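Speaker notes - "The Chair Is the Last Thing You Change"
Talk on sitting, standing and desk work for small offices
Monday, April 14, 2025

Slide 1. Opening
Thank everyone for coming. Mention the exits and that the slides will be shared afterwards. Ask people to sit however they normally sit and leave it at that for now.

Slides 2 to 4. Leave up while people settle, then go to slide 5. 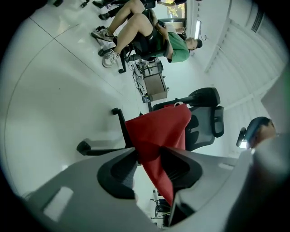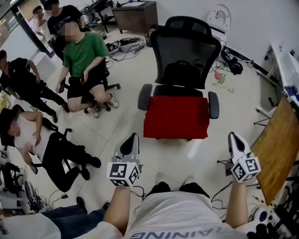
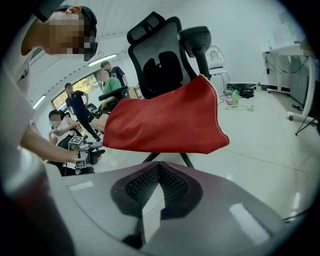 Slides 2 to 4: mesh-backed office chair with red fabric at the seat.

Slide 5. Why I start with chairs
When people have a sore neck or a sore lower back, the chair gets the blame first. The office buys a new one, the ache eases for a week or two, and then it comes back. I want to go through the other things on the desk before we get to the chair.

Slide 6. The Brastach office
Brastach moved into a new floor last August and bought the same chair for 100 desks. The purchase was sensible and the chairs were adjustable. The complaints carried on. When I visited, most of the chairs were still at the height they had been delivered at, and the levers had their paper tags on.

Pause here. Ask who has adjusted the chair at their own desk in the past month. Wait for hands, don't comment on them.

Slide 7. Screen first
Top of the screen at eye level or a little lower. An arm's length away. If you wear progressive lenses, go lower again, or you will tip your head back all day to read through the bottom of the lens.
Laptops are the main problem. The screen is attached to the keyboard, so one of them is always in the wrong place. A separate keyboard and a stack of books will fix it. You can buy a stand later.

Slide 8. Keyboard and mouse
Elbows close to the body, forearms level. Mouse beside the keyboard and at the same height. I still see desks where the mouse sits past the number pad, and the person reaches for it all day. If you don't use the number pad, get a keyboard without one.

Slide 9. Feet
Feet flat on the floor. If the desk is fixed and too high, raise the chair to suit the desk and put something under your feet. A footrest is fine, and so is a ream of paper.
Shorter staff are often missed here. A standard desk is too high for a lot of people, and they end up perched on the front edge of the seat with nothing behind them.

Slide 10. Now the chair
Order to do it in:
Seat height, with the feet and elbows already sorted.
Seat depth, two or three fingers' width behind the knee.
Lumbar support, in the hollow of the lower back. Most people have it too low.
Armrests, low enough that the shoulders drop. Take them off if they stop you getting close to the desk.
Headrest last. It is for leaning back, on a call for instance. It shouldn't push your head forward while you type.

Cushions: fine for comfort, but a thick one raises you, so go back and check the height again. A cover or a folded blanket that slides around is more trouble than it's worth.

Slide 11. The Skodine survey
Skodine asked its staff to fill in a short form after each workday. Over 300 forms came back. The entries people wrote most about were glare, cold air from a vent, and meetings with no gap between them. Chairs came up, but a long way down. It was one company's form with no comparison group, so don't oversell this slide.

Slide 12. Moving
No posture is good for four hours. Stand up when the phone rings. Walk to the printer. The Erkar team tried 21 days of taking one call a day on foot, and several of them kept it up. Sit-stand desks help if people use them - plenty stay down after the first month.

Slide 13. Cost
For an office with $1,000 to spend, I would buy separate keyboards, a few screen risers and footrests for those who need them. Then have someone spend ten minutes at each desk. Replace chairs only when the gas lift sinks or the back won't lock.

Slide 14. Questions
Likely ones: kneeling chairs, exercise balls, working from the couch. Short answers are fine. For pain that goes down the leg or doesn't settle, see a physiotherapist or a doctor.
Handouts are on the table by the door. Vlachou has the room after us, so finish on time and take the cups out.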